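Two Fingers, Two Hands, One Pile of Socks

A month with hand-held grippers, and what they teach you about your own fingers

30 Sep 2018

The first thing I did with the Rolia was drop it. I had it upside down, squeezing the trigger with the wrong finger, and it slid off my knee onto the rug, where it landed jaws open like a bird waiting to be fed. It survived. It has since survived a good deal more, and I've become fonder of it than I expected to be of a tool whose only trick is opening and closing.

I should explain how I got here. Back in February I wrote a short column on desktop robot arms and asked readers what they wanted covered next. I was ready for controllers, or maybe the eternal fight over which cheap camera to bolt to a wrist. Most of the letters asked about hands. People had built or bought an arm, got it waving around nicely, and then found that the thing at the end of it couldn't pick up anything softer than a wooden block. So I went looking for grippers, and the ones that interested me most weren't attached to robots at all. You hold them. There's a camera on top, a pair of fingers out front and a handle or trigger below, and you go around doing chores with them while the camera records what the fingers see. Later, if all goes well, an arm with the same fingers learns from what you did.

I tried 4 designs in all. Two were out of the running quickly (one had a trigger so stiff that my thumb ached before I'd finished a drawer, the other couldn't hold its camera angle for more than a few minutes). That left the Rolia, which has straight parallel jaws on a slide, and the Vendanora, where each finger swings on a pair of links and stays pointed forward as it closes. I used both for weeks, at home and on visits to a small test group in Wimdale that does almost nothing but household jobs: cups, drawers, bedding, laundry. Lots of laundry!

If you want to know whether a gripper is any good, give it socks. A mug tells you very little. It has a handle, it stays the shape it was, and once you've got it you've got it. A sock folds away from you. You press down and it spreads, you pinch and you find you have one layer of two, you lift and the thing you wanted stays put while its neighbor comes up instead. I've watched people who are wonderfully neat with their own hands turn into toddlers for the first ten minutes.

What surprised me was how much the shape of the fingertip mattered, far more than grip strength. The Rolia came with broad, flat tips. They're lovely on boxes and bottles, and they make short work of a folded towel, but on a heap of small things they shove before they grab. I'd go in for one sock and plow a little road through the rest. Swapping to the narrow tips helped right away. It also cost me the towel, which now sagged on both sides and slid out slowly, almost politely.

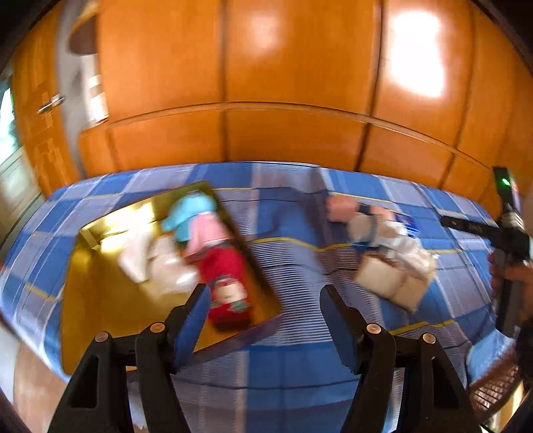 The padding is the other half of it. Bare plastic on cotton is hopeless, and I say that having tried to be patient with it. A soft strip along the inside of each finger changes everything, because you can squeeze lightly and still lift. Too soft, though, and the pad drags. It catches on the next item as you're pulling out, or it won't let go when you open up, and you end up shaking your hand over the container like somebody with tape stuck to their thumb. The best pads I tried came from Figueroa, a tiny outfit that sells them in sheets you cut yourself. They have a faint texture, a bit like the surface of a pencil eraser, and they let go cleanly. Mine began peeling at the tip after 13 sessions, so buy a spare sheet.

Then there's the business of using two at once. I'd put this off, figuring that one was hard enough. I was wrong to wait. With a gripper in each hand the whole job changes character. One holds the edge of something steady while the other pulls. One lifts a corner, the other slips in underneath. You stop thinking about the tools for whole minutes at a time, and then you reach to scratch your nose and nearly lose an eye.

Two grippers also show up weaknesses that one can hide. The Rolia is a wide device, and a pair of them working over the same small patch will knock into each other constantly. The Vendanora is narrower where it counts, down by the fingers, and its swinging links tuck in as the jaws close. The price is that the fingertips travel in a slight arc. They move forward a hair as they come together, so if you line up perfectly on a flat surface with the jaws open, you can dig in by the time they shut. I cursed this for two evenings. By the third I was doing it without thinking, a small backward pull of the wrist at the end of each pinch, and I'd started doing the same thing with kitchen tongs.

About cameras I'll be brief, as they deserve a piece to themselves. Go wide. A very wide lens makes everything look a little like the inside of a fishbowl, and straight furniture comes out curved, but you keep both fingertips and plenty of the surroundings in view. That matters when the recording has to make sense later. My narrower lens gave prettier footage that was much less use. The fingers filled half of it, and whenever I turned my wrist I lost track of where I was putting things. Move slowly, too. I tend to hurry once I've got hold of something, a sort of victory dash to wherever it's going, and those were always my blurriest stretches. The Wimdale people have a habit I've borrowed, a short pause with the jaws open before each reach. It feels silly at first and then it feels like breathing.

As for comparing the two in numbers, I did one fair run on each, same mixed heap, same box to fill, narrow tips and fresh pads on both. I counted clean picks, meaning one item lifted on the first try with no passengers. Out of 17 items the Rolia didn't disgrace itself, but the Vendanora managed 4 more. I wouldn't carve that in stone. I'd had more practice by the time I got to the second run, and a heap never falls the same way twice. Still, it matches what my hands were telling me all month.

So which would I keep? For kitchens, shelves and anything with firm sides, the Rolia, happily. It closes dead straight, the trigger is light, and you can take it apart on a tray with one small screwdriver and get it back together before your coffee's cold. For cloth, and for any work with a pair, the Vendanora, even with that odd little arc. It's the one I pick up when I have a spare quarter of an hour and just want to get better at something.

And you do get better, which has been the real pleasure of it. Early on I was wrestling the tool. Now I catch myself planning around its fingers, looking for the loose fold or the corner that sticks up, going for the top of the heap first and leaving the flat things until there's room to get at them from the side. Next I want to try pairing socks after they've been picked out, matching and folding included. My first attempt took most of an evening and produced one pair, slightly twisted. I've ordered more pads.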